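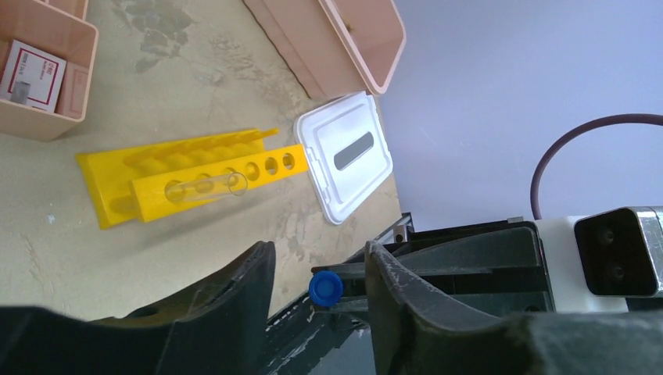

A glass test tube in the yellow rack, seen from between the gripper fingers.

Kalkidan Shiferaw prepares examples for the learning system at Plidbridge. We spoke on 16 Jul 2023, in the room where she works with two arms and a few school supplies.

"One demonstration is one small story," she told me. "I guide the arms, I put the thing where it belongs, I stop. Then I move everything and begin again." On a good day she keeps 127 of them. The others she deletes the same evening.

I asked what makes her delete. "When I hesitate. The system learns my hesitation also." Glass and wire are the most difficult for her, and tongs she still does not like.
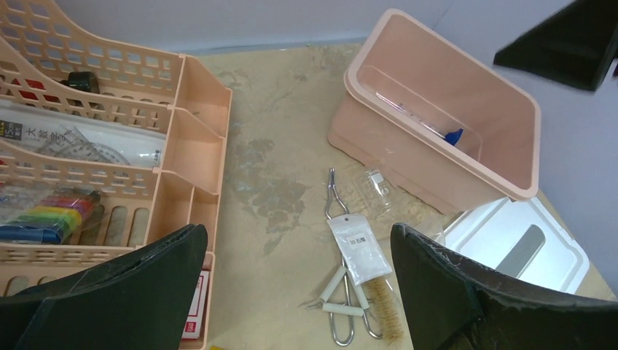 Joon-young Myung would keep the hesitations. In his opinion a learner that sees only clean work does not know what to do after a mistake, and he told us that 15 bad attempts taught his model more than a week of good ones.

Shiferaw has heard this argument. "He can be right for his task. In mine the arms began to wait in the air, so I took those examples out." She now records corrections in a separate set, with both arms, four hours a day.
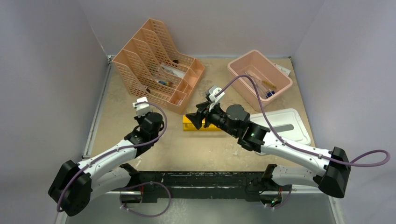
According to Ro-un Ryu, the separate set is too small to compare fairly, and the question should stay open until September. Shiferaw agrees with the month. "But I will want more tongs in it," she said.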